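We are looking for people to join a tidying and table-setting study at Markton, starting in March. The work is plain household handling: picking things up from a table, putting them down in the right spot, and clearing the surface again. Each person works alone at a pale wooden table in a carpeted room. 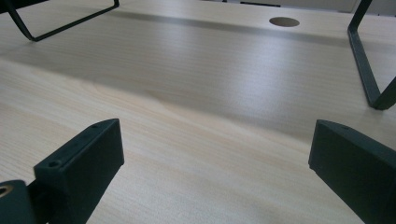 ## What you would be doing

- Placing small items on and off a low black bench that stands on the tabletop
- Moving objects from one side of the table to the other
- Clearing the table and setting it out again for the next round

Both hands are needed throughout. A session is made up of short rounds with a rest between them – you can ask for a longer one at any point.

One of the items is a cylinder with a round, light orange-tan top. It is picked up and put down many times over.
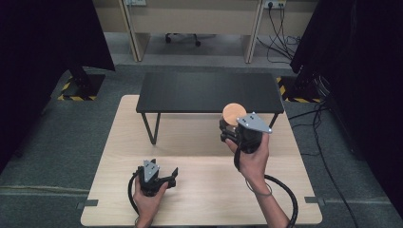
Bernice Akpalu took part last year and says the first hour is slow, then you stop thinking about where things go. She would bring a jumper and eat beforehand.

## Who can apply

You should be 18 or over and able to stand for most of a session. Left-handed and right-handed people are both welcome. No experience is needed.

## Time and payment

Each participant attends 6 sessions over the month. Payment is £396 in total, made after the last session. If you have to stop early you will be paid for the sessions you finished.

## How to apply

Write to Senyo Amissah at the Markton front desk with your name, a phone number and the times you are free. Applications opened on February 4, 2025 and will close when all 7 places are filled. Yaw Opoku will ring to arrange a first visit.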